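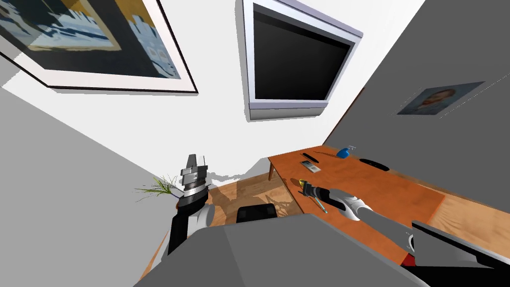

Put it by the river or don't bother, was the first thing the designer of the Hemen Mill memorial told me, before I'd even gotten my coat off. I'd come to ask about the town's long argument over where the thing should go, and I guess we were starting!

If you haven't followed it (lucky you), the town of Stonen wants to honor the 62 workers who died in the Hemen Mill fire. The money is mostly there. The design is done, a low curved wall with the names cut at hand height. What's missing is a place to put it. The planning board has looked at 3 sites, and the one it likes best is Cluvlow Green, right across from town hall.

"It's a nice lawn," she said. "People eat lunch on it. But those families never worked there, never walked home past it. The mill was on the river."

I asked what was wrong with the riverbank, because everyone I talk to seems to want it. Flooding, mostly. The board's engineer wants the base raised, and that means a ramp, and the ramp eats up a good part of the 2,667 square feet the town has to offer down there. She's redrawn it twice already.

"I'd redraw it again tomorrow," she said. "I like ramps. You slow down on a ramp."

The third site is the little triangle at the end of Sabatier Street, next to the bus stop. She laughed when I brought it up, and then she felt bad for laughing, and then she told me the buses idle there 50 feet from where the names would be. So, no. 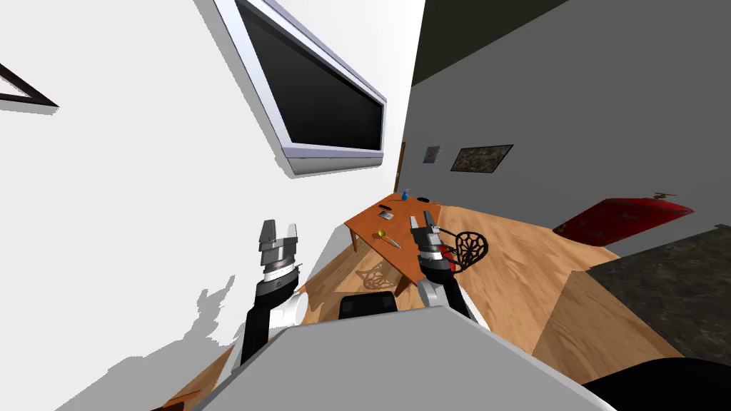 Filed under: Town Hall / Parks and Monuments

We got onto the families next. Some of them have told the board they'd take any site at all as long as it gets built while the oldest grandchildren can still come see it. I wondered if that changed her mind.

"It keeps me up," she said. "If they vote for the Green, I'll build it on the Green and I'll build it well. I just want them to hear me out first."

The board takes it up again in November. She'll bring the new ramp drawings, and I'll be in the back row with my notebook and probably a sandwich.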